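Home | Guides | Club Projects | Calendar | Contact
6 min read

How to Run an Onion-Slicing Session With Your Student Robot Club

By Maribel Castaño

Our club has tried a good many kitchen jobs with two robot arms and one long-suffering workbench, and onions are still the one I'd hand to a new group first. They're cheap, they hold their shape, and every student already knows what a decent slice looks like. We call the project Ultska (Flor Escobar picked the name, and it stuck before the rest of us had a vote).

Start with the bench. Put down a mat that wipes clean and covers most of the work area, then lay the cutting board where the knife arm can reach both ends of it without stretching. Once you're happy, run a pencil line or a bit of tape along the board so it goes back to the same place next time. We skipped this in our first August and spent a whole afternoon wondering why the cuts had wandered.

Next, give the knife a home. A simple peg rack is plenty, and the arm should pick up from it and return to it every single time. Kofi Gyamfi, our mentor, has the students move the arm to the rack by hand-control until they can do it 5 times in a row, and only then do they try it with a knife in place. Please keep this step, even when everybody is itching to cut something!

Now peel and halve your onions by hand. Set one piece flat side down, and let the arm make slow, straight cuts. Write down the speed and the slice width after each run – a cheap notebook is fine – and change just one setting at a time. We use red onions whenever we can get them, as the purple edges make uneven slices easy to spot from across the room.

Stop the arms completely before anyone reaches in. One student calls "hands in," and the arms stay stopped until that same student calls "hands out." It feels silly for the first week, and then it becomes second nature.

Bag the slices as you go, keep the leftover chunks on the board, and wipe the mat before the juice gets sticky. Onion juice really does get everywhere, so go over the whole thing.

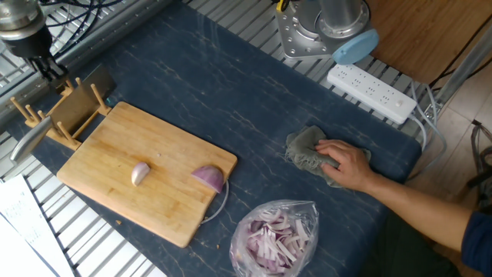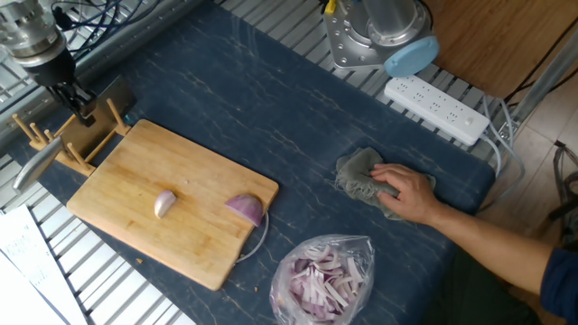

Wiping down the mat, with the sliced onion already in its bag.

Can we start with only one arm?

One arm is enough for a first season. Have a student place the onion while the arm is stopped, let the arm do the cutting, and add the second arm when the group can repeat the same cut without trouble.

400 shares | 8 comments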